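3.2 The cloth on the table

We spent a good part of June talking to people about how they deal with their tea towels and dusters, and it surprised us (pleasantly, we must say) how fond many of them were of the job. Of the 117 households that wrote back to us, 43 said they always smooth a cloth out flat before making the first fold, and several added a kind word about whoever had taught them to do so.

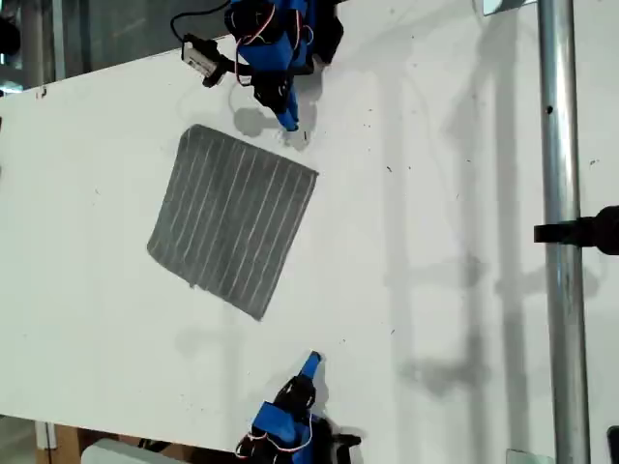 Figure 4. Striped grey cloth laid flat on a white tabletop.

A striped cloth such as the one in Figure 4 is a friendly thing to begin with, as the thin white lines give the eye something to follow when one edge is brought over to meet the other. Corners are another matter. Where they are a little rounded, our helpers tended to line up the sides first and let the corners fall where they liked, a habit that Whitlock and Kwan also noticed in their earlier visits to Tultusia. We come back to plain cloths, which gave rather more trouble, in Section 3.3.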